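Thread: notes on the grasp-state estimator rewrite, February 19, 2018
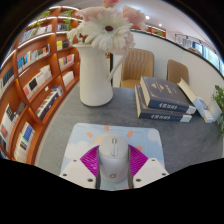
Wrist view, mouse on the pad, both fingers in contact. Input to everything below.

1/ We spent most of January replacing the grasp-state code in Flitmont, our handheld-gripper tooling. The old version was a threshold on finger opening. The new one is a small filter that takes finger opening and wrist image together. Posting the parts that took the longest.

2/ Old logic: opening stops changing while the close command is active, call it a grasp. Works for a box. A computer mouse has curved sides, so the fingers settle, slide a little, settle again. The threshold fired on the first settle and every label after it was early.

3/ The filter has four states: open, closing, contact, held. Contact and held used to be one state. Splitting them fixed more labels than any tuning we did.

4/ Time alignment. Images come in at 30 Hz, finger encoder at 200 Hz. We had been pairing each image with the newest encoder sample on arrival. Arrival time is the wrong clock. We now stamp both at capture and interpolate the encoder to the image time.

5/ Measured offset before the fix: 34 ms, almost constant, so it hid well. Anything slow looked fine. Fast closes were off by a full image.

6/ Masking. The bottom of the wrist view is black with a wavy upper edge that cuts across the fingers. The tracker kept finding corners along that edge. They are excellent corners. They never move, so they vote for zero camera motion.

7/ Fix is a static mask, dilated a few pixels, loaded with the calibration file. The gripper body and fingers go in a second mask that depends on opening. Do not merge the two. We did, and lost features near the fingertips at wide openings.

8/ Backgrounds. Bookshelves are good for visual odometry: lots of upright spines, high contrast, spread over depth. Repeated spines can alias under fast rotation. Ratio test at the default setting was enough for us.

9/ The blank white wall gives nothing. The dark trim line along its top gives edges but poor corners, and features slide along it. We cap features per image cell so one line can't dominate.

10/ Flowers: petals track well until something moves them. Left them in and let the outlier rejection handle it.

11/ The printed mouse pad is useful. Sun and clouds are flat, so we get a decent plane fit on the table near the object. Gray speckle on the tabletop is too fine once the image is downsampled.

12/ Planner side: Oksanen (our replay planner) now waits for held before it accepts a lift waypoint. Before this it accepted contact, and replays lifted early.

13/ Config change if you pull this: grasp.threshold is gone. Use grasp.contact_window and grasp.held_window. Old configs fail at load with a message. Silent defaults caused enough trouble last time.

14/ Still open: thin objects. With a thin book cover the opening at held is inside encoder noise of fully closed. The image term has to carry it and currently doesn't.

15/ Branch is jandness-2 on the Cosbridge server. Review comments on the interpolation code especially welcome, the edge case at stream start is ugly.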